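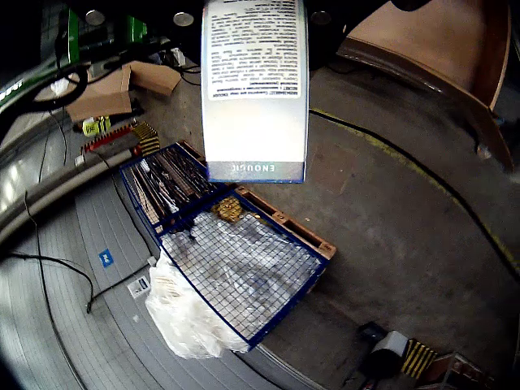 공유 작업장용 상자 이송 그리퍼 제작 및 설치 안내

적용 범위

본 안내서는 프릴라우(Prilau) 공유 작업장의 이용자가 소형 로봇 팔에 상자 이송용 그리퍼를 제작하여 장착하고, 기본 동작을 설정하는 절차를 설명한다. 대상은 종이 상자에 포장된 가벼운 물품을 위에서 집어 이동한 뒤 철망 케이지나 팔레트 위에 내려놓는 작업이다. 유리 용기, 액체가 든 개방 용기 및 날이 노출된 공구의 이송은 본 안내서의 범위에 포함되지 않는다.

작업장 안전 교육을 이수하지 않은 이용자는 로봇 팔의 전원을 투입할 수 없다. 교육 이수 여부는 작업 예약 시 확인한다.

준비물

미텔(Mitell) 제어기 및 전원 장치
존더(Jonder) 소형 흡착 모듈과 진공 호스
검은색 장착판(사전 가공품)
장착용 볼트, 평와셔, 풀림 방지제
육각 렌치 세트, 토크 드라이버
케이블 타이와 나선형 케이블 보호관
시험용 종이 상자
보안경 및 안전화

장착판은 작업장 공구실에서 수령한다. 직접 가공하고자 하는 경우에는 도면 번호 1818을 출력하여 사용하되, 가공 후 모서리의 거스러미를 완전히 제거하여야 한다. 3D 프린터로 출력한 장착판은 시험 조립에 한하여 허용하며, 실제 하중을 거는 운전에는 사용하지 않는다.

1단계. 작업 구역 정리

로봇 팔의 최대 도달 범위를 바닥에 표시하고, 그 안에 있는 공구와 개인 물품을 모두 치운다. 케이지를 팔레트 위에 올려 사용하는 경우 팔레트가 흔들리지 않는지 손으로 눌러 확인한다. 흔들림이 있으면 팔레트를 교체한다. 쐐기나 접은 종이를 괴어 높이를 맞추는 방법은 사용하지 않는다.

케이지 안에 긴 봉재나 비닐 포장재가 있을 때에는 그 끝이 케이지의 윗면보다 높이 올라오지 않도록 정리한다. 비닐은 흡착면에 달라붙거나 이송 중인 상자에 걸릴 수 있으므로 내려놓을 위치에서 충분히 떨어뜨려 둔다.

바닥을 지나는 케이블은 통행로를 가로지르지 않게 배치한다. 부득이하게 가로질러야 할 때에는 케이블 덮개를 씌운다.

2단계. 장착판 고정

제어기의 전원을 차단하고 전원 플러그를 분리한다. 로봇 팔의 끝단 플랜지를 마른 천으로 닦은 뒤 장착판을 대고 볼트를 손으로 가볍게 조인다. 모든 볼트가 자리를 잡은 것을 확인한 다음 대각선 순서로 조인다. 한쪽 볼트를 먼저 완전히 조이면 장착판이 기울어져 상자의 하강 위치가 어긋나게 된다.

풀림 방지제는 나사산 끝부분에만 소량 도포한다. 조립 후 2시간 동안은 하중을 걸지 않는다.

3단계. 흡착 모듈과 배선

흡착 모듈을 장착판 아랫면에 고정하고 진공 호스를 연결한다. 호스는 팔의 관절을 따라 여유 있게 배치하며, 팔을 양쪽 끝까지 돌렸을 때 당겨지거나 꺾이지 않아야 한다. 여유 길이는 고리 모양으로 감아 기계 본체 쪽에 걸어 둔다. 상자가 지나는 경로 위로 호스가 늘어지는 배치는 허용하지 않는다.

신호선은 미텔 제어기의 출력 단자에 연결한다. 단자 배열은 제어기 덮개 안쪽의 표를 따른다. 연결을 마친 뒤에는 선을 하나씩 가볍게 당겨 빠지지 않는지 점검하고, 보호관을 씌워 관절 사이마다 케이블 타이로 고정한다.

4단계. 기준 위치 등록

전원을 투입하고 수동 모드에서 저속으로 팔을 움직인다. 등록하여야 할 위치는 집기 위치, 상승 위치, 이송 경유 위치, 내려놓기 위치이다. 각 위치는 소렌센(Sorensen) 설정 프로그램의 ‘위치 등록’ 화면에서 저장한다.

상승 위치의 높이는 바닥 기준 778mm로 설정한다. 상자를 세로로 매달아 이송하면 아래쪽 끝이 예상보다 낮게 내려오므로, 케이지 윗면과의 간격은 반드시 상자를 든 상태에서 확인한다. 빈 그리퍼로 측정한 간격을 그대로 사용해서는 안 된다.

경유 위치는 케이지의 모서리와 컨베이어 레일을 피하여 지정한다. 장애물이 많은 구역에서는 경유 위치를 추가할 수 있다.

5단계. 시험 운전

빈 상자로 시작하여 실제 물품이 든 상자의 순서로 진행한다. 각 조건에서 집기와 내려놓기를 14회 반복하고 결과를 작업 일지에 기록한다. 한 번이라도 상자가 떨어지거나 케이지에 닿은 경우에는 운전을 중지하고 원인을 조치한 후 처음부터 다시 실시한다.

흡착면은 상자의 인쇄면 가운데 평평한 부분에 닿게 한다. 접합부, 테이프가 붙은 부분 및 개봉선 위에는 흡착하지 않는다. 표면이 코팅되지 않은 상자는 공기가 새기 쉬우므로 들어 올린 상태로 잠시 정지시켜 유지력을 확인한 뒤 이송을 시작한다.

시험 운전 중에는 한 사람이 비상 정지 버튼 옆에 위치한다. 팔이 움직이는 동안 매달린 상자 아래로 손이나 머리를 넣는 행위는 금지한다.

문제 발생 시 조치

상자가 기울어진 채 들리는 경우: 흡착점이 무게 중심에서 벗어나 있다. 집기 위치를 다시 등록한다.

이송 중 상자가 흔들리는 경우: 가속도를 낮추고 장착 볼트의 조임 상태를 점검한다.

내려놓은 뒤 상자가 떨어지지 않는 경우: 진공 해제 시간을 늘린다. 개선되지 않으면 흡착 패드의 오염 여부를 확인한다.

반복할수록 위치가 어긋나는 경우: 장착판의 고정 상태를 먼저 확인하고, 이상이 없으면 원점 복귀를 실시한다.

제어기에 통신 오류가 표시되는 경우: 신호선을 점검하기 전에 반드시 전원을 차단한다.

작업 종료 및 보관

작업을 마친 이용자는 팔을 대기 위치로 복귀시키고 진공 펌프와 제어기의 전원을 순서대로 차단한다. 그리퍼에 상자를 매단 채 자리를 비워서는 안 된다. 분리한 흡착 모듈은 패드가 눌리지 않도록 전용 보관함에 넣는다. 사용한 골판지와 비닐은 분리하여 배출한다.

흡착 패드와 진공 호스의 정기 점검은 매년 7월에 실시하며, 점검 기간에는 로봇 구역의 예약을 받지 않는다. 설정값의 변경이나 도면 수정이 필요한 경우에는 작업장 기술 담당 로레타 갤러거(Loretta Gallagher)에게 서면으로 신청한다.

최종 개정: 2019년 5월 11일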